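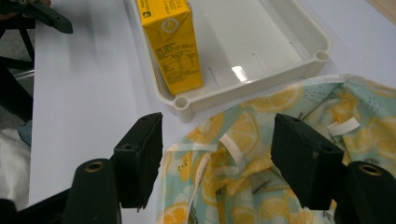
The drawstring snack bag is a small, soft fabric bag closed with a ribbon or cord, used for carrying a drink and something to eat to school, to work or out to the park. In Drostmont it is still called a lemon bag, after the citrus prints that Galanis, a local dry goods shop, sold by the yard for many summers.

Most are cut from light cotton and sewn along two sides, with the top edge folded over to make a channel for the ribbon. They weigh next to nothing and can be squashed into a coat pocket on the way home – a good part of their lasting charm. 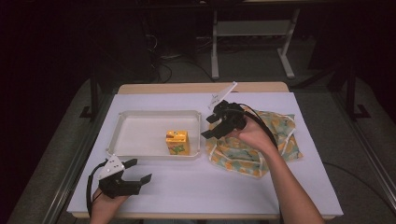

A yellow carton in a white tray, beside a patterned cloth with white piping.

A small carton is the usual companion, and many families like to set everything out on a tray before filling the bag. The common size holds a 200 ml carton standing upright, with room beside it for a sandwich or a handful of crackers. Heavier things go in first, and fruit that bruises easily is best left for last. 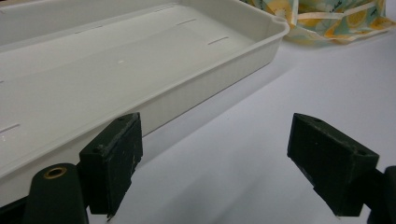 Shallow tray with slots in its floor; a citrus-print bag lies behind the corner.

Trays for this purpose are generally shallow, so that small hands can reach in without tipping anything over. Plastic ones are easy to wipe clean, though crumbs do like to settle in any grooves or slots.

The bags themselves wash well in cool water and should be hung open to dry. The household museum at Trosden keeps 15 of them, the oldest with its ribbon still in place.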